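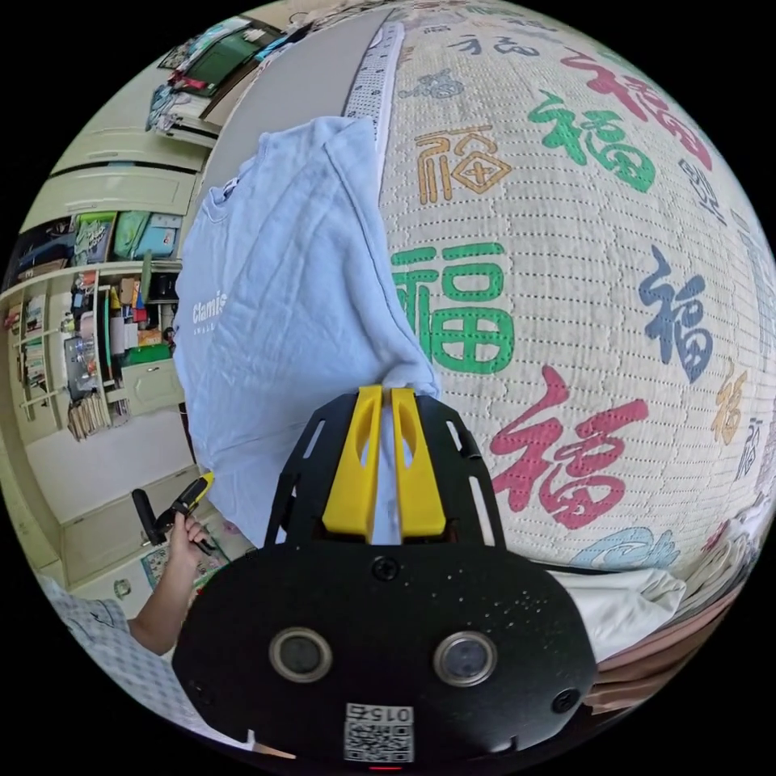 Photo: Inger Hauksdóttir

Jytte Mogensen owns 22 paper punches and uses, by her own count, two. "The scalloped one and the other scalloped one," she says. "The rest are there for moral support."

She has been selling printable gift tags and card kits from her spare room in Fotthorpe since one November when, she says, she got fed up with paying for bows. Her shop, Eltier, started as a folder of files she mailed to friends. Her mailing list now stands at 3000, which she finds alarming. "I write to them like they're my cousin Unnur. Unnur has asked me to stop."

Her best seller is a sheet of plain kraft tags with a thin border. The one she's proudest of, a fold-out card shaped like a teapot, took her 200 hours to draw. It has sold three copies – "one of them to me, to test the checkout."

On paper weight she's stricter. Tags go on 300 gsm card and she won't hear otherwise. "People print them on copy paper and then write to tell me they curl. Of course they curl. It's copy paper."
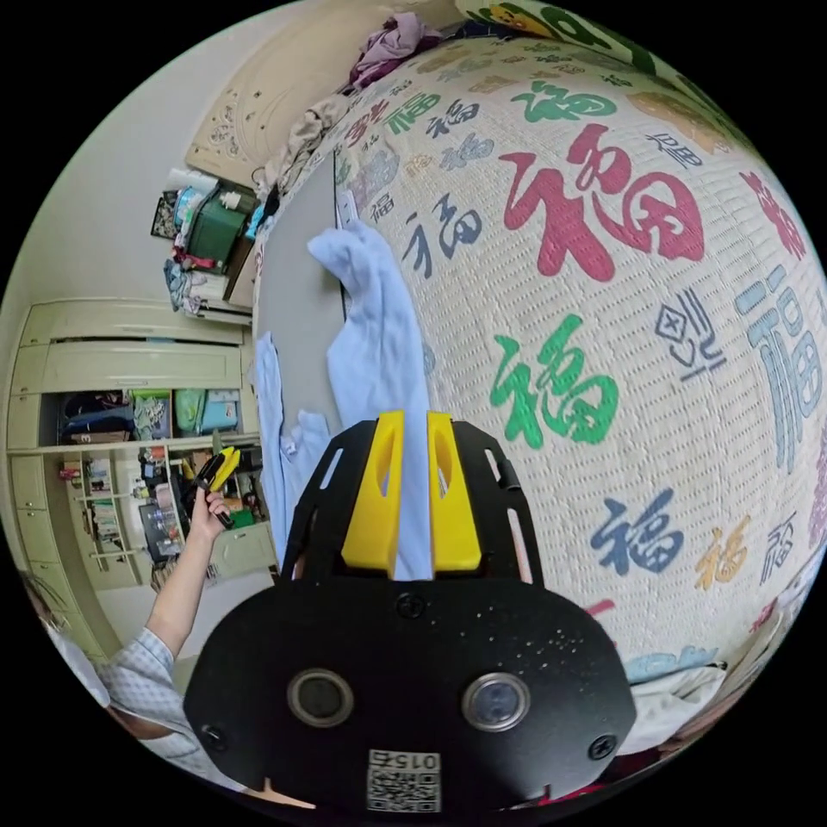 She's just as firm about glue. Josiane Leblanc, who tests the kits before they go up, favors a tape runner. Mogensen uses a glue stick and a bone folder she's had since school, and the two of them have agreed to leave it out of the instructions. "It says 'attach.' You can read into that what you like."

The next kit is a set of envelope liners, due when she has finished redrawing the ferns. I asked when that might be. She offered me another punch to look at.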